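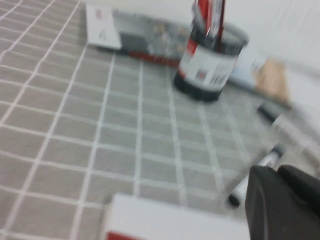 Email newsletters are the thing I get asked about more than anything else on this site, so I finally sat down and put the questions in one place. Some of them come up every week, some only once in a while, and I've tried to answer them all the way I would if you wrote to me. You don't need much to get going: a free evening, a rough idea of who you're writing to, and a pen from wherever you keep one to jot down your first few topics. The software can wait a little.

Do I need a newsletter if I already post on social media?

I think so, yes. I love a good comment thread as much as anyone, but you're a guest on those sites, and the rules can change while you're asleep. A mailing list is something you can pack up and take with you. I started mine in June with 9 subscribers (two of them were relatives, bless them) and even then I got more replies by email than I did from anything I posted.

How many subscribers should I have before I start sending?

One is plenty! I know that sounds silly, but writing to a small group is lovely practice, and people are very forgiving when they feel like they got in early. By the time I reached 187 I had already made most of my clumsy mistakes – broken links, the wrong subject line, one issue sent twice in the same morning – and I was glad the crowd had been small.

Which service do you use?

I began on Sokex and moved over to Riviere when I wanted better welcome messages. Both did the job. Sokex was simpler to learn, and I still suggest it to friends who get nervous around menus. Riviere lets me sort readers by what they signed up for, which I've come to lean on quite a bit. Try whichever one you like the look of, write two or three test issues to yourself, and see if you enjoy being in there.

How often should I send?

As often as you can keep up without dreading it. I send every other week. I tried weekly for a while and found myself padding, and my readers could tell.

How long should each issue be?

Mine run to 400 words, give or take a ramble. If I have more to say than that, I put the rest on the blog and link to it.

Should I buy a list to get a head start?

Please don't. Those people never asked to hear from you, and a good many will mark you as spam, which hurts delivery to the folks who did sign up. Slow is fine. It took me a long time to get to 621, and I'm still very fond of every one of those addresses.

What do I do when people unsubscribe?

Let them go and wish them well. I used to look at each name and fret over it, and then I switched off the alerts and felt much better. Make the link easy to find, too.

Can I put ads or affiliate links in my issues?

You can, once you've checked that your service allows it. Label them clearly, and keep them to things you'd recommend anyway. I usually put mine near the bottom, after the part people came for.

14 shares | 6 comments

Contact | © 2021 Runduvton | Back to top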